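What My Hands Are For Now

I worked almost four years at the packing tables of Vorkwood, where we put together toy and kitchen sets. In March the company opened a training room for robots, and I was asked to move there. My pay stayed the same. My work did not.

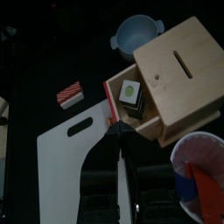

The gripper at the drawer of the wooden box.

A drawer is a small thing. I opened one without thinking maybe 400 times in a shift. Now I must think about it, and explain where a finger should push and how far.
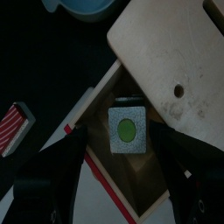

My colleague Hằng Trương says we are teachers. Hubert Brunner, who is older, says we are teaching our own replacement. I believe both of them are right, and I would like the managers to say so in plain words.

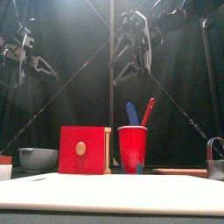
Two arms over the white board, with the red box and the cup on it.

I am not against the machines. My wrists hurt less. But 12 of us came to this room and 50 stayed at the tables, and those 50 hear very little. If a skill is taken from their hands, they should have a part in what it earns. Sabina Hájek asked for this at our last meeting and she got a polite answer with no number in it.

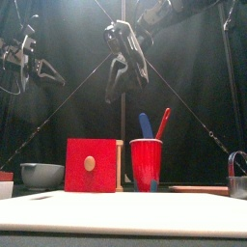
I will ask again in the next meeting, and I hope that more people from the tables will come with us.

Jahangir Akanda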